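露台玻璃圆桌:到底该不该买

图与文:Yao-tsung Yip
更新:7/3/18

去年十一月起,Holladdale 这边的几家小店开始把露台上的木桌换成玻璃圆桌,配藤编椅,中间留一个插伞的孔。Pradstead 的家具行也跟着进货,店员见人就说这种桌子“看着轻、好打理、坐着上班都行”。前两条我勉强接受,第三条我一直不信。

我对户外玻璃桌的成见由来已久。以前租的房子里有一张,夏天反光,冬天冰手,桌上放个杯子都要响一声。所以朋友 Karlijn Dekker 问我意见时,我的第一反应是劝她省下那 2,000 块。她不服气,说我那张是平面玻璃,现在流行的是压纹玻璃,完全两样东西。她还转来一份目录,里面把压纹玻璃夸得像是什么新发明,“柔化光线”“隐藏水渍”“营造度假氛围”。最后这一条我不知道该怎么验证。

争到后来,我决定自己找一张坐坐看。要求很简单:圆的,压纹面,带伞孔,周围有藤椅,能让我摆上鼠标干点正经事。下面三张放在一起,先看桌子,再看我的牢骚。

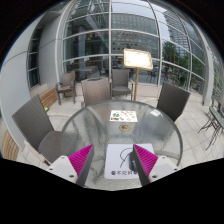

桌面的纹路把倒影搅成一条条灰色,鼠标得垫着东西放。

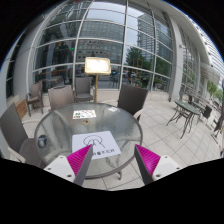

银色细边,伞孔一圈古铜色,藤椅倒是摆得满满当当。
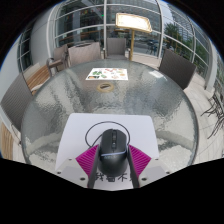
黑色鼠标底下是一张白纸,再往里是伞孔和印着食物小图的菜单卡。

Efua Nyarko 看完留言:你们老盯着玻璃,怎么没人说椅子?我家那套藤椅才是麻烦的源头,缝里卡面包屑,刷子伸不进去,水管冲完又要晾很久。桌面我一块抹布就擦完了。要我选,宁可把钱花在椅子上,桌子随便。

她这话我同意一半。藤编的缝确实难弄,尤其是椅背和座面交接的地方,吃过一次可颂就知道。可“桌子随便”我不同意。桌子一旦选错,椅子再舒服也只是让你舒服地生气。

先说光。压纹玻璃的反光比平面玻璃散,这点我承认,目录没有胡说。倒影碎掉以后没那么刺眼,远处看甚至有点像水面。但碎掉不等于没有,天上有多亮,桌上还是有多亮,只是换了个样子。想在上面看屏幕的人,我建议先把伞撑开再谈。

再说伞。伞孔开在正中央,听上去理所当然,用起来就是另一回事。撑了伞,中间立一根杆,对面的人永远被切成两半;不撑伞,中间一个洞,小票、牙签、糖包迟早往里掉。Benítez 出的那种孔塞我买过 2 个,尺寸都对不上,一个太松,一个塞进去就拔不出来。有金属圈包着的孔比光秃秃的孔体面,摸着也不割手,但该掉的东西照样掉。

鼠标的问题最有意思。Wumpini Asante 坚持说压纹玻璃上可以直接用鼠标,他在自己家试过。我也在自己家试过,指针像喝醉了一样,走两步停一步。我们用的鼠标不一样,桌子也不一样,谁也说服不了谁。我的办法很土:垫张纸。白纸就行,有印花的也行,只要平。纸的毛病是风一来就跑,你得一直用手腕压着,压一上午,手腕会提醒你它的存在。有人推荐 Dokier 的硬垫,说比纸稳。我没买,一张放纸就能解决的桌子,我不想再给它配一件配件。

至于“好打理”,看你怎么定义。手指印在压纹面上的确不显眼。可不显眼的东西容易让人以为它不在那里,等斜着光一看,杯底的圈、果汁的点子全在纹路里。平面玻璃脏了,你当场就知道;压纹玻璃脏了,你要过几天才知道。喜欢哪一种,各人自己掂量。纹路朝上的桌面我会用软毛刷顺着刷一遍,再拿湿布收掉。纹路朝下的省事得多,所以去店里别光看,伸手摸一下正面是滑的还是糙的,店员多半不会主动讲。

价钱方面,Pradstead 那家报的是单桌 2,000,送货另收 300。送货费我觉得贵得没道理,Fuseini Dogbe 却说玻璃桌面他宁愿让别人搬,磕了算他们的。这倒是整件事里最让我心服的一句话。

还有人问我透明桌面会不会让地方显大。也许吧。视线能透过桌面看到地上,桌子本身是没那么压人。可藤椅往周围一放,该占的地方一寸不少,拉开椅子坐下去的时候,你需要的是过道,视觉上的轻盈帮不了你。量尺寸请连椅子拉开的距离一起量,再留出一个人侧身走过去的位置。我见过有人只量桌面直径,回家以后两把椅子常年贴墙站着,谁也坐不进去。

Karlijn 最后还是订了,压纹的,带孔,椅子选了深色藤编。我问她要不要再考虑考虑木头的,她说木头每年要上油,她不会上。这个理由我没法反驳,我自己那张木桌也三年没上过油了。等她的桌子到了,我会带着鼠标和一沓纸过去坐一个下午,到时候再补几张图。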